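How to Plan a Neighborhood Beer Tasting Walk

A tasting walk is a small event where guests buy one ticket, pick up a glass, and visit several bars or shops on foot. Each stop pours one or two beers. It costs less to put on than a festival because there are no tents to rent and no stage to build.

These steps are based on the Felgate walk, which Florence Friesen and Joonas Vainio have run every June for several years. Ours sells 500 tickets. A first walk should be a lot smaller.
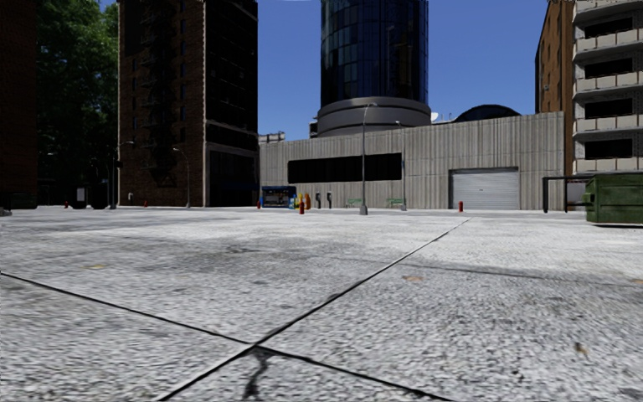
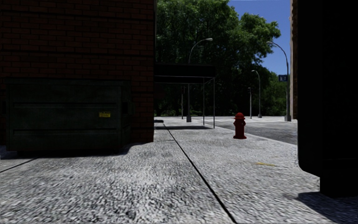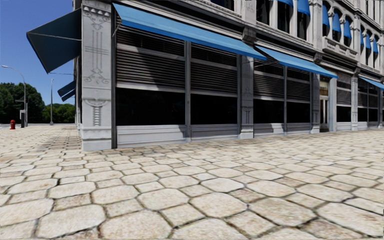
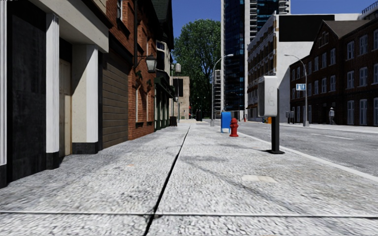
Step 1: Check the rules

Call your city clerk and your state alcohol office before you talk to anyone else. Ask whether each stop can pour under its own license or whether you need an event permit. Ask about open containers on the sidewalk too. In many places guests must finish their sample indoors and carry an empty glass to the next stop.

Get the answers by email and keep them in one folder.

Step 2: Sign up the stops

Start with places that already sell beer. Restaurants are good second choices, but many don't want extra people at the door during dinner. An afternoon start solves most of that. We run from 1 p.m. to 5 p.m.

Give each owner one sheet of paper with the hours, the sample size, the number of tickets, and what you will pay per pour. Reijo Aaltonen at Ahonen asked for this our first year and we have used the same sheet since.

Step 3: Match breweries to stops

Put 2 breweries at each larger stop and one at each small one. Try to avoid a row of IPAs. A lager, a sour, and something dark along the same stretch will keep people moving — and drinkers who don't like hops will have something to look forward to.

Ask for kegs to be delivered the day before. Friday delivery for a Saturday walk gives them a night to settle and chill. Check that the coupler at the stop fits the keg. Imported kegs often need a different one.

Step 4: Work out the budget

Your main costs are beer, glasses, insurance, printing, and permits. Our glasses and printing came to $2,610 last time, with the maps printed by Fidano. Set the ticket price so that you break even with a third of the tickets unsold.

Sell a cheaper ticket for designated drivers. It should include soft drinks at every stop.

Step 5: Print the map

Keep it to one side of one page. Number the stops, mark the restrooms, and show where to get water and food. Walk the route yourself with the draft in hand, at the pace of a person who stops to talk.

Split the guests into groups with different starting points. If everyone starts at stop 1, the line will be out the door all afternoon.

Step 6: On the day

Check IDs once, at check-in, and give out wristbands. Servers still have the right to ask again. Each stop should have a phone number for the organizer and a spare case of glasses.

Stop pouring at the posted time, even if there is beer left. Collect the sign and the tally sheet from each stop before you go home, and pay the owners within the week.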